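Notes pour l'intervention à l'atelier Jukine, 3 janvier

Bonsoir à toutes et à tous, et merci d'être venus si tôt après les fêtes, alors qu'on aurait tous une bonne raison de rester au chaud ! (Laisser les gens s'asseoir, attendre les retardataires.)

Je voudrais parler ce soir de la corbeille à légumes, celle qui traîne dans la cuisine et qu'on remplit en rentrant du marché. En décembre, j'ai relu mes vieux carnets de courses, 33 pages, et j'y ai retrouvé tous les légumes oubliés au fond du bac du réfrigérateur.
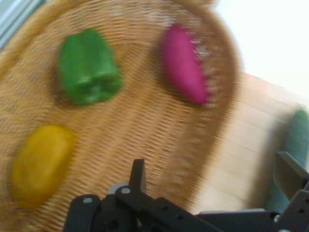
Ma grand-mère gardait les siens sur la table, bien en vue, et c'est un peu son habitude que je vous propose de reprendre. Prenez un panier rond en osier, peu profond, et n'y mettez que le repas du soir. Un poivron vert, quelque chose de jaune à côté, une touche de rose framboise, et on a déjà envie de sortir la planche !

(Passer à la soupe. Garder 2 minutes pour les questions.)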